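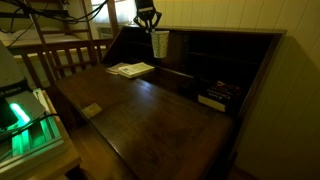 翻板写字柜的台面发白、有划痕，想自己处理，应该从哪一步开始？

北窗旧柜
柜子是从Horar旧货市场买来的二手翻板写字柜，深色木头，面板放下来当桌面，收上去就是柜门，用了快一年。最近发现台面有两类毛病。一类是浅浅的擦痕，平时看不出来，侧着光就很明显。另一类是横着木纹走的浅色条子，颜色比周围淡，摸上去没有凹下去的感觉，至少我摸不出来。台面本身还有一点亮光，不算全亮，我不知道这层是清漆、虫胶漆还是别的什么。卖家只说“老漆，没动过”，再问就不清楚了。我平时把书放在台面靠里的位置，左边两本叠着，右边那本黑封面的有一部分伸进柜口里，靠外的地方留着写字。浅条子主要在写字的这一块，所以我怀疑跟胳膊、本子来回蹭有关系，但也不排除前任主人留下的。柜子靠着一面米白色的竖条企口板墙，墙是后来刷过漆的，家里冬天开暖气，空气比较干。

已经做过的事情：用拧干的软布擦过，擦完好像淡一点，过一阵又看得见了。没有上过蜡，没有用过任何家具喷雾。去Odera家具修理店问过，对方说台面重新处理一遍要266元，柜子得自己送过去，翻板拆不拆由他们看了再定。我不是嫌贵，主要是柜子搬下楼很麻烦，里面还有一排小格子和竖隔板，怕路上磕坏。

想问几件事。第一，怎么判断台面上是哪一种漆，有没有不伤表面的办法。第二，浅条子能不能自己淡化，做到平时写字看不出来就行，不要求跟新的一样。第三，里面的小格子很暗，积了灰，抹布伸不进去，用什么清。第四，翻板放下来的时候能承多少重量，我有时会把胳膊肘整个压上去，会不会把合页压松。

有人推荐Haka牌的深色修补蜡，一盒128元，有没有用过的，值不值得买。

补充一下：翻板两边有支撑的铁件，收放的时候右边比左边紧一点，不知道算不算正常。家里没有砂纸机，也不打算买，手工能做的我都愿意试。

榫头朝外
按你问的顺序答。我修过几件类似的柜子，都是自己家和亲戚家的，不做这一行，说的仅供参考。

先说判断漆的种类。找一个平时看不到的地方，比如翻板的侧边靠近合页那一小段，或者台面背面的角上。不要在写字的那一块试。先用微湿的布把灰擦掉，等干透。然后拿一根棉签蘸一点酒精，浓度高一点的那种，在测试的地方轻轻按住，几秒钟以后拿开看。如果表面发黏，棉签上带下来颜色，多半是虫胶漆。如果没有反应，再换一根棉签蘸硝基稀释剂，同样按住看。软化了就是硝基漆，还是没有反应，那可能是后来刷的聚氨酯一类的清漆，比较耐磨。如果一开始用指甲在隐蔽处轻轻刮，能刮下软的、发腻的东西，那表面还有一层旧蜡，要先把蜡去掉，前面的测试才准。

稀释剂的味道大，开窗做，戴手套，旁边不要有明火。用过的棉签和布不要揉成一团扔进垃圾桶，摊开在外面晾干了再丢。

再说浅条子。你说横着木纹走、摸不出凹陷，有几种可能。最轻的情况是表面的蜡或者油污被蹭得不均匀，光一照就一条一条的。稍重一点是漆面磨毛了，漆还在，只是不亮了，看上去就发白。再重一点是漆磨穿了，露出下面没染色或者颜色掉了的木头。三种情况处理办法不一样，所以要先分清楚。

分辨的办法很简单。用布蘸一点矿物溶剂油（超市里卖的去污油不行，要到油漆店买），在浅条子上抹湿一小段。湿的时候如果颜色跟周围一样，说明木头的颜色没有掉，只是表面的问题，上蜡或者薄薄补一层漆就能看不出来。湿的时候还是比周围浅，说明颜色已经掉了，光上透明的东西没有用，要补色。矿物溶剂油一般不伤老漆，挥发以后就恢复原样，可以放心试，当然还是先在角上试一下。

如果是第一种情况，步骤如下。

用矿物溶剂油把整个台面擦一遍，顺着木纹，擦到布上不再有黄色或者黑色。这一步是去旧蜡和手油，写字的地方会特别脏。擦完放一夜。

拿最细的钢丝绒，标0000号的，蘸上膏状家具蜡，顺着木纹轻轻走。力气要小，手放在上面拖过去就可以，绝对不要横着木纹来回擦，你现在台面上的条子本来就是横的，再横着擦只会更多。走完一遍等蜡发雾，用旧棉T恤擦亮。

第二天再看。如果还有痕迹，再来一遍，不要在同一天连着做。

如果是第二种情况，要补色，可以用家具修补笔或者带颜色的蜡。颜色选比台面浅一点的开始，一层一层往深里加，深了就很难退回来。每加一层等干，离远一点看，白天看一次，晚上开灯再看一次。深色家具在灯下和日光下差别很大，我第一次补的时候只在台灯下面看，白天一看偏红，只好擦掉重来。

Haka那个深色修补蜡我用过，只用过深胡桃那一个颜色。软硬适中，填细划痕可以，填你说的那种没有凹陷的浅条子用处不大，蜡没有地方可以留，擦两次就没了。如果你只有擦痕和浅条子，没有坑，128元不用花，买一罐普通的深色膏状蜡就够了。

写字的位置上蜡以后，头几天不要直接放纸，蜡没有干透，纸会沾上油印。以后写字最好垫一块皮或者毛毡的桌垫。我看你台面左前方靠边的地方平放着一张米色的小卡片一样的东西，这种纸片长期压在同一个位置也会留印子，漆软的话还会粘上，动之前先用指甲从边上慢慢挑起来，不要一把揭。

小格子的灰，用软毛刷，画油画用的扁刷就很好，把刷子从里往外扫，下面用吸尘器的扁嘴接着，不要把吸尘器的硬嘴直接伸进去碰隔板。角落里的灰用棉签蘸一点点水，拧到快干，擦完马上用干的再擦一遍。格子里面很多是没有上漆的素木头，不要用湿布大面积擦，也不要在里面打蜡，味道闷在里面很久不散，放信纸和本子会沾上。看不清的话，拿手电筒横着照，灰和裂缝都能看出来。

隔板如果有松的，不要急着上胶。先看是不是本来就是活动的，很多柜子的竖隔板插在槽里，可以抽出来清扫，抽的时候垂直往外拉，记住哪一块在哪个槽。

承重我没有办法给你一个数字，要看支撑件和螺丝。胳膊肘搭着写字没有问题，整个上身压上去，或者坐在上面、拿它当踏脚的，肯定不行。重的东西尽量往里放，靠近合页的一侧，受力小得多。

右边比左边紧，一般不是大毛病。把翻板放下来，看两边的支撑件是不是同时撑到底。如果右边先到底、左边还差一点，重量就全在右边，时间久了右边的螺丝会松。检查螺丝，松的拧紧就可以，拧了还打滑的，取下来，往孔里塞两根蘸了白胶的牙签，干了以后削平再拧回去。活动关节的地方点一点干性的蜡或者石墨粉，不要用食用油，也不要喷那种很稀的除锈油，会渗到木头里变黑。

Istiris路口
我的做法没有楼上那么细，直接用核桃油擦。买核桃仁，掰开，在浅的地方来回蹭，等几分钟再用布擦掉。我家饭桌上的划痕就是这么弄的，看起来好多了，过了两个月左右又出来，再擦一次就行。

不用去修理店，266元可以买很多核桃了。

如果实在介意就铺块布。

榫头朝外
回复一下核桃的办法。对细的擦痕有用，原理是油把发白的地方填湿了，看起来就深了，没有真正修好。问题是油会一直留在漆面下面，以后如果想重新上漆，新漆可能吃不住，会起皱。提问的人如果打算以后送修，最好先不要用油，蜡还可以用溶剂去掉，渗进木头的油很难去干净。

还有对坚果过敏的家里也要注意，写字的地方手和胳膊经常接触。

慢慢擦
我补充几点，前面说过的就不重复了。我家那个柜子跟你这个形式一样，也是翻板放下来写字，用了16年，台面自己弄过三次，其中一次弄坏了，所以印象比较深。

弄坏的那次是用了砂纸。我当时觉得320号已经很细了，想把发白的地方磨平再上漆，结果台面是贴木皮的，靠前沿的地方磨了没多久就见到下面的颜色。老柜子的木皮比现在的厚一些，但也经不起磨。你先看看翻板的侧边，木纹如果和台面上的能接起来，可能是实木，如果侧边单独有一条薄边，或者能看到一层一层的线，就当木皮处理。分不清也当木皮处理。手工砂纸一样能磨穿，不是机器才有这个问题，所以你说手工能做的都愿意试，砂纸这一项最好先去掉。

第二点是干燥。冬天开暖气，翻板这种大块的板子两面受的气不一样，一面朝外一面朝柜子里，容易翘。我后来的习惯是白天放下来用，晚上收上去，不让它连着几个月保持一个姿势。柜子离暖气片远一点，背板和墙之间留出3厘米的缝，空气能走。你的柜子靠着企口板墙，刷过漆的板墙比较平，别贴死，外墙的话更要留缝，里面返潮小格子会有霉味。已经有霉味的，把格子里的东西全部拿出来，开着翻板晾几天，放一小包干燥剂，不要喷香水。

第三点是书。书长期平放在漆面上，封面覆膜的那种夏天会粘。黑色、红色的封面还要小心掉色，尤其是硬壳的布面书。我在书下面垫一张无酸的白纸，或者一块薄毛毡，裁得比书小一圈，外面看不出来。还有书伸进柜口一半，收翻板的时候容易忘，卡一下就把隔板的前沿磕掉一小块，我家有一块隔板就是这样缺的。收之前先把右边那本拿走，或者干脆给它换个地方。左边叠着的两本也一样，要么整个推进格子里，要么拿下来。

第四点，清洁的日常频率。上完蜡以后，平时只用干的超细纤维布顺着木纹擦，一周一次足够。水杯一定要垫杯垫，热杯子尤其不要直接放，老漆遇热起白雾，这种白雾跟你现在的浅条子是两回事，热白雾一般是一团或者一圈，条状的很少。蜡一年上一次就行，上得太勤会积一层软的，灰都粘在上面，颜色发浑。

关于颜色，油漆店里能买到的深色蜡往往分棕和黑两类。台面如果是深棕色，不要直接用黑的，木纹的孔里会留下一条一条的黑线，除非你本来就喜欢那种效果。我试下来，中棕色打底，局部再点一点深棕，看起来最自然。每次用的量很少，一罐可以用很多年，盖子盖紧，放在阴凉的地方。

至于要不要送修，我的意见是先做溶剂油那个测试，再决定。如果湿了以后条子消失，自己弄完全可以。如果大片颜色都没了，或者漆面已经开始一碰就掉粉，送修省事，266元在我们这边不算高。送的时候把翻板收上去，用软布条绑住，不要用胶带直接粘在漆上，胶带揭下来会把老漆一起带走。里面能抽出来的隔板和小抽屉单独包好，钥匙也拿下来另外放。

北窗旧柜
谢谢各位。星期六把书和零碎都收走，先在翻板侧边试了酒精，棉签上带了一点棕色，有点发黏，应该是虫胶漆。然后用矿物溶剂油在浅条子上抹了一小段，湿的时候大部分都看不见了，只有靠左边很短的一截还是浅的。侧边有一条薄边，按木皮处理，砂纸不用了。

右边的支撑件查过，有一颗螺丝松了，按牙签的办法塞了一下，还在等胶干，翻板暂时收着没有放下来。

蜡买了中棕色的，Haka那个没有买。还有一个问题，虫胶漆上面用膏状蜡，里面含的溶剂会不会把漆咬软？店里的人说不会，但他也没有见过我这张台面。

榫头朝外
看罐子上的成分，含酒精的不要用，普通膏状蜡用的是石油类溶剂或者松节油，虫胶漆可以承受。含甲苯的那种去污力强，也不要买。照样先在侧边试一块，放一夜，第二天不发黏再做整个台面。

左边那一小截还浅的，先别补色，等整面上完蜡再看，有时候周围亮度统一了就不显了。虫胶漆最怕酒精，以后桌上用免洗洗手液、喷花露水都避开一点，滴上去马上用干布吸掉，不要擦开。

慢慢擦
螺丝那边多等一天，白胶表面干了里面不一定干。第一次放下来的时候用手托着慢慢放，看两边是不是一起撑住。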